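Ticket: Talano cell, peg board task, pick and place
Status: open
Reported by: Kivar test desk

Trester's pitch says this pair of arms will be sorting kitchen drawers soon. I'd settle for blue pegs in holes.

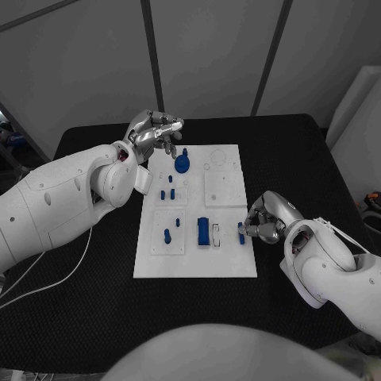 Ran the insert routine 5 times on the default grip setting, 400. Two stalls and a timeout. My nephew clears a board like this before his cereal goes soggy.

Raised grip to 700 and reran the handover step.

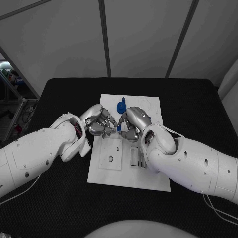

Log shows the same timeout code. Not signing off on "chore ready" until I get a clean full run. 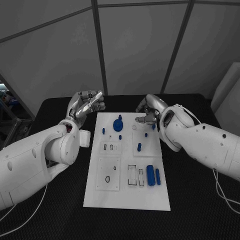 Edwards support: Try 800 with the wrist speed halved, then send us both logs.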